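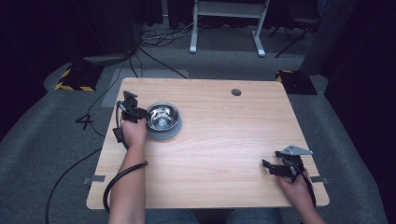 **What is the difference between a "best by" date and a "use by" date on packaged food?**

A "best by" date refers to quality, and the maker expects flavor and texture to decline after it. A "use by" date is the last day the maker recommends eating the product at its best. Infant formula is treated separately and should not be used past its date.

---

**pantry_desk** (moderator)

Members are asked to keep replies in this thread to date labels on shelf-stable and refrigerated goods. Questions about home canning belong in thread 269.

---

**Herrero_Kitchen**

Our cooking school follows the printed date on all dairy and deli items without exception. Dry goods are reviewed each August. Canned beans and tomatoes are kept past the date if the can is sound. Swollen, leaking or badly dented cans are discarded.

---

**label_reader71**

I must respectfully disagree with the first part of the above. A sealed block of hard cheese does not become unfit on the morning after its date. Discarding it is wasteful, and the wording on the package does not call for it.

---

**Herrero_Kitchen**

> Discarding it is wasteful

The point is accepted for a household. A school that serves students must apply one rule to the entire refrigerator, and ours is the printed date.

---

**Serkevow Grocers**

Our store marked down 857 items last month that were within two days of their "best by" date. Nearly all of them were sold. The Nemow crackers carry only a packing code, and customers regularly mistake it for an expiration date.

---

**label_reader71**

Does the code on the Flakinar oat cereal work the same way? My box reads 3536 and shows no month.

---

**Serkevow Grocers**

We do not stock that cereal and cannot say. The customer service number should be on the side panel.

---

**pantry_desk** (moderator)

The title of this thread has been changed to include packing codes. Replies remain open.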